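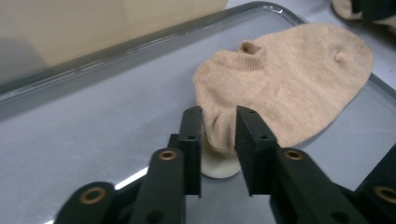 Gilier Ankle Sock, Heathered Beige

A sock for people who have given up on finding the other one and would like to start over. Fine knit, ribbed at the cuff, cut to sit at the ankle and stay there through a normal day. We can't speak for abnormal ones.

The color is a light beige with a bit of heather in it, so it goes with most shoes and hides on most carpets. Sold in packs of 2 pairs or 4 pairs. The larger pack costs less per sock, and you know how your dryer behaves.

Care: machine wash cool, inside out. Tumble low or lay flat. Don't iron them – if you're ironing socks, Tuten customer service can't help you with that.

Sizes: small, medium, large. Between sizes, go up.

Also in this range: the Dursun crew sock (taller, warmer, slightly smug) and the Furkedano slipper sock, back in stock in December.

Returns accepted on unworn pairs. Both socks, please.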